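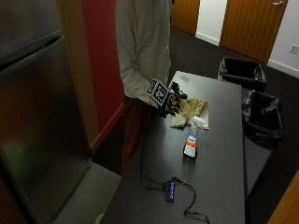 A gloved hand at work over a crumpled cloth, with the marker strapped to the wrist.

Rimico has released a new version of Tarel, its software for turning recordings of hand movements into motion plans for robot arms. The April 2025 release changes how the program follows a hand when the marker on the wrist tilts away from the camera, and adds a tool for lining up recordings from separate cameras.

The earlier version, which came out in November, worked out the position of the hand afresh for every image. If the marker could not be read, the track stopped and a new one began, and the user had to join the pieces by hand. Tarel now carries the last good position forward using the motion sensors in the glove and corrects it when the marker is next read. Gaps of up to two seconds are filled in this way. Anything longer is flagged in the timeline and left out of the export unless the user approves it.

Most of the remaining work has gone into soft and see-through items. Cloth has no fixed shape for the planner to aim at, and thin plastic often confuses the depth estimate. The new planner does not try to build a full model of such things. It looks for places where a hand has made contact and proposes grasps near them, up to five for each item, ranked by how much free space the gripper would have. 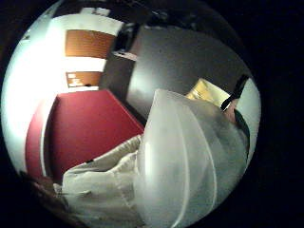
Espinoza, who has been running the test version, said the ranking was useful but the alignment tool mattered more, as matching up the clocks on two cameras used to take up most of a morning. The tool still loses its place when a recording is paused and restarted, Espinoza added, and it would help if the log said at which point that had happened.

Rimico says the restart fault is known and will be dealt with in the next update. The company has also changed the export format. Files made with the old version can be opened, but they have to be converted before they are used for planning, and converted files cannot be taken back. Users with long recordings are advised to keep a copy of the originals.

Tarel runs on a desktop machine and can drive four makes of arm. Support for the Puton controller is included for the first time, with speed limits switched on by default.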